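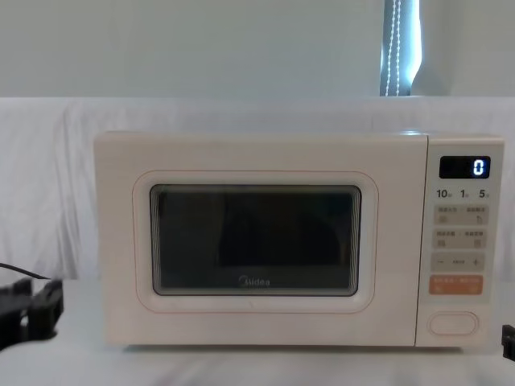 Teaching by hand, one door at a time

Maricel Estrella has opened the same microwave door more times than she likes to remember. At Letcombe, where she leads the demonstration work, an operator moves two arms by remote control and the machine keeps a record of every movement. Later a program learns from those records. I visited her in November and we talked beside the table for most of a morning.

I asked first why they chose a microwave. "It is a task which everybody believes is simple," she said. "The button is big, you press it, the door opens. But when you must press it through a machine, you discover you don't know how you press a button."

The operators sit two meters behind the arms, each with a pair of hand controls. Estrella explained that the hardest part for a new person is to stop correcting. "They come near the button, they are a little too low, they go up, they go down, they go up again. All of this is recorded. Then the robot learns to tremble." She asks them to stop, take the arm back and begin again from the start.

Before the remote controls, the team taught by hand, holding the arm at the wrist and pushing it along the path. Maribeth Samonte, the most experienced operator in the group, still prefers this for short movements. "With my hand on the wrist I feel the weight," she told me. "From the chair I have only my eyes. I needed three weeks before I could trust them." 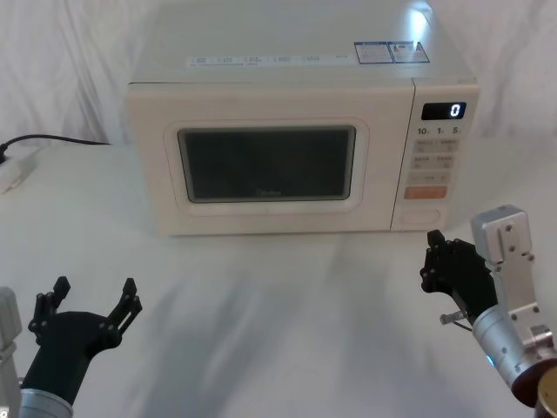 Both arms in front of the microwave, with the right hand close to the door-release button.

The present set has 2000 demonstrations, and around 100 more were thrown away. Samonte decides which ones. I wanted to know if a failed attempt is always useless, and she shook her head. "If I miss the button and then I find it in a calm way, I keep it. The robot will miss also. It should see what a person does after."

They give names to their programs. The current one is Ellen, and the one before it was Bjarnason, which pressed well but always too far to the left. Estrella speaks of it with some affection. "It was our mistake, not the program's. We had one operator who liked the left side, and we did not notice for a long time."

When I asked what comes next, she mentioned the closing of the door, and after that a cup of water. She is not in a hurry with the water. "First I want that a new operator can sit down after lunch and give me ten good demonstrations before four o'clock. Today we are not there. Maribeth can do it. I cannot."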